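Open day at the Lirnow lab: grippers, lockers and a very good sausage roll

Nov 6, 2018

I'd been meaning to get to one of these for ages. The Lirnow lab opens its doors once a year and I always find out a week after it's happened. This time a friend forwarded me the sign-up page back in August, I put my name down on the spot, and then I spent the whole drive over worrying I'd got the wrong building. (I had. The right one is behind the parking lot, past the bike cage, and the sign is the size of a cereal box.)

They take you through in groups of 28, which is a squeeze in the corridors but fine once you're in the big rooms. Our group was mostly students, a few parents with bored teenagers, and me with my notebook like a keener.

First stop was a talk on Vindar, their project on teaching robots to open things. Doors, drawers, cupboards, lids. I know that sounds dull! But I had my kitchen drawers in mind the entire time, especially the one that only opens if you lift and swear, and I started to see the problem. Every handle wants something a bit different from you. We just don't notice we're adjusting.

The old way they did it was to drive a robot arm by remote control, over and over, and record what it did. Slow going, and you need a robot free all day. The method they're keen on now is called Kelemen, and there's no robot in it at all while you're recording. A person holds a gripper in each hand and does the job themselves. There's a white cube on each gripper, covered in black and white square patterns, and a camera up at head height watches the whole thing. The software finds the squares in the video and works out from them where each gripper was and which way it was turned. Later on, a robot with the same sort of gripper learns from those recordings.

Somebody asked why not just film bare hands, and the answer was that a hand can do far too much. You hook a pinky under the edge, you push with a knuckle, and then the poor robot has no way to copy you. With a gripper you're stuck with what the robot's stuck with. I liked that a lot.

Now, the result. On a wall poster they had a comparison between recordings made by remote control and recordings made the Kelemen way. With the same 4 hours of collecting, remote control gave them 46 usable tries and the hand-held grippers gave them about 400. I wrote it down and underlined it twice. The poster also had a section on what goes wrong, which I appreciated. If a cube gets turned so the camera can't see enough of its squares, they lose track of that gripper and the try has to be tossed. Shiny surfaces and dim corners cause trouble too.

Then we got to the lockers, which were my favourite part of the day. Recessed handles are apparently a real pain, with so little room to get the fingers in, and I could have watched it for an hour.

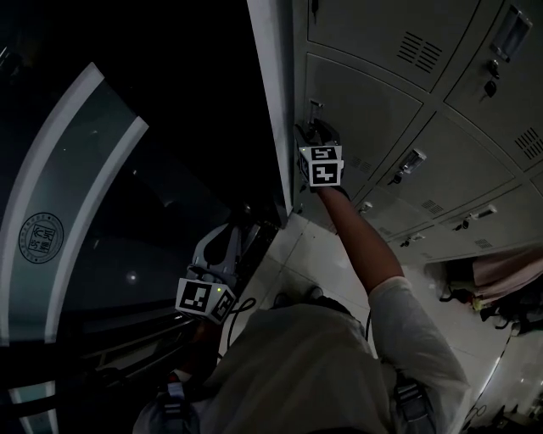 Right gripper on a locker handle, left one held low. The cubes with the squares are what the software tracks.

I asked whether your arms get sore and was told yes, and that shoulders go first. I also asked if the robots end up with people's bad habits, and got a good long answer I only half followed, something about needing recordings from lots of different people so that one person's funny wrist doesn't take over.

After that it was Pasta, which is the name of their simulator and not lunch, to the disappointment of one of the teenagers. You could drag a pretend drawer around on a screen. Neat, but I'd been spoiled by then.

Lunch itself was in the foyer. Sausage rolls, very flaky, and coffee from an urn. If you're going next year, wear comfy shoes, eat before the noon rush and ask lots of questions at the lockers. Parking was free behind the building, and the sign-up page usually goes live in late summer.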